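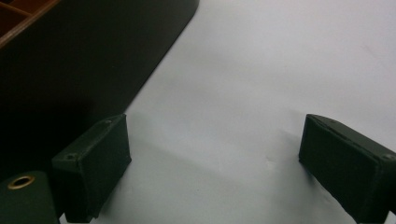

Filed under: Cleaning & Care / Tables, Shelves & Worktops

Keeping a matte white surface clean

White matte finishes show less glare than gloss, but they hold on to smudges. Skin oil, pencil, shoe rubber and the dye from cheap packaging all leave gray marks, and a shiny-surface cleaner will often make the area look worse. These are the steps I use on tables, shelves and the white sheet I keep on the workbench.

Start dry. Brush crumbs and grit off with a soft hand brush or a dry microfiber cloth. Grit dragged around under a wet cloth leaves fine scratches, and on a matte finish those fill with dirt and read as gray lines.

Next, mix a bucket of warm water with a small squirt of dish soap. Wring the cloth until it no longer drips. Wipe in long straight passes from one side to the other, then go over everything again with a second cloth and plain water. Dry with a towel. Soap film is the usual cause of a surface that looks cloudy the next morning.

For single marks:

Pencil: a clean white eraser, used lightly. Brush the crumbs off before wiping.

Ballpoint: rubbing alcohol on a cotton swab. Work from the outside of the mark toward the middle and change the swab when it colors.

Rubber scuffs: a damp cloth with a little baking soda. Give it 60 seconds, rub gently and rinse.

Tape residue: a drop of cooking oil left on for a few minutes, then dish soap to take the oil off.

Melamine sponges do work, but they are a fine abrasive. Used in one place they polish it, and you end up with a shiny patch that catches the light. If you need one, wet it well and keep the pressure low. The same goes for scouring powder, which I don't use on matte white at all.

Check your work from a low angle. Turn off the ceiling light, set a lamp at one end and look across the surface. Some of what looked like dirt will be shadow, and some smudges you missed will show up. Faint creases in a vinyl or paper cover will show too. A vinyl cover can be warmed with a hair dryer on low and smoothed with the palm of your hand. Paper covers are better replaced. I buy mine on a roll and cut a new piece every 16 weeks.

To keep marks from coming back, put felt pads under anything that stays in one spot, such as a lamp base or a pencil cup. Lift tools and clamps when you move them. Dark plastic and rubber feet can leave color behind if they sit in the same place through a hot summer, so shift them now and then and wipe underneath.

Test any cleaner on a hidden corner first and let it dry fully before you judge the result.

Borghild Aasen
Updated June 2023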